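Subject: Re: [illholm-swap] Plastic bottles, what do you do with the lids?

> Does anyone squash theirs first? I had 33 in the last sack and
> it wouldn't tie. Also, lids on or off? The Plustix leaflet says
> one thing and the sign at the bank says another.

Lids on for me! I lost more than 6 down the back of the cooker before I gave up taking them off (still finding them, red ones mostly). I don't squash until the very end, as I like to sort on the table first, clear ones together and milky or coloured ones in another bag.

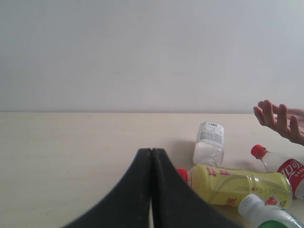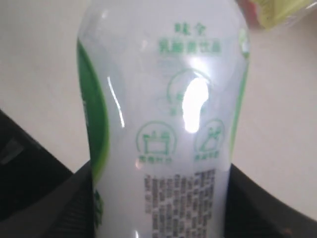

The yogurty drinks are the ones I really wanted to ask about. They need a good rinse or the whole sack smells by morning, and I'm never sure if the white plastic goes in with the clear. Does the bank on Hennessy Road take both? I've got a spare Podix crate if anyone wants it for sorting, it's a bit scuffed but it stacks. Shout if you'd like it and I'll leave it in the porch after 6.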